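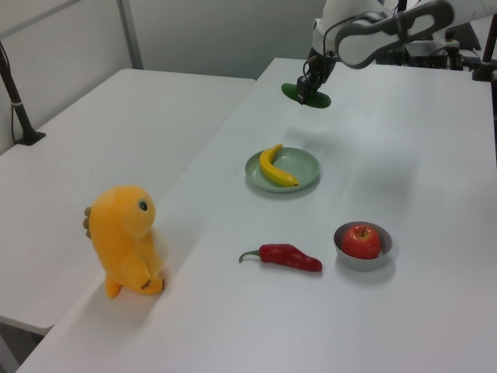 Do I have to home the gripper every single time I unplug it, one reader asked under the July version of this section, or only when I've had the fingers off? Every time, I'm afraid! The Tullberg controller forgets where the fingers are the moment it loses power, and it will happily let you start a run anyway (ask me how I know). So the homing steps now come first, ahead of the cable check.

4.2 Homing the gripper and checking the cable

1. Clear the space under the gripper and raise the arm well above the table. I like it high enough that I can get my whole hand underneath.

2. Plug the gripper back in and wait for the Tullberg screen to settle. If it shows fault 3115, the plug isn't seated. Power down, push it in until it clicks, and start again.

CAUTION: Keep your fingers out of the gripper from here on. Homing closes it all the way, and it doesn't feel for anything in between.

3. Press Home and let it close, open and stop. On a healthy gripper both fingers move smoothly and stop with no rattle.

4. Look at the gap with the fingers closed. Anything over 2 mm and you'll want to redo the finger screws (section 4.1) before going further.

5. Run the wrist slowly from one end of its travel to the other, watching the cable the whole way. You want a loose loop that never pulls tight and never gets between the finger links. If it snags, back the wrist off, slide the cable in its strap and try again.

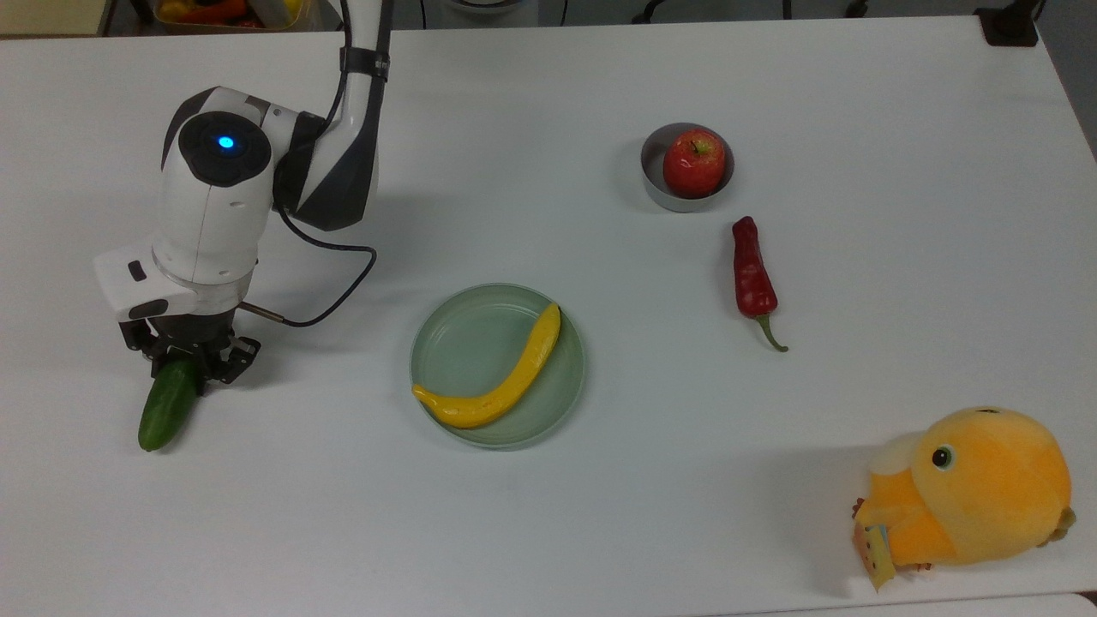
6. Now do a few slow picks with things of different shapes. Something long, something round, something squashy, whatever you have in the basket. Start at low grip force and creep up until the item stops slipping.

NOTE: Save the force when you're happy with it. It lives in setting 2683, under the Draltedbridge menu, and it goes back to the factory value if you leave without pressing Store. I've lost a good number that way more than once.

7. Check the table clamps by hand. The Drascombe ones loosen a little when they're new, so I give mine another look after the first 200 picks and then whenever I clean the cell.

If the gripper still closes crooked after all this, go to section 4.5 and check the links for play.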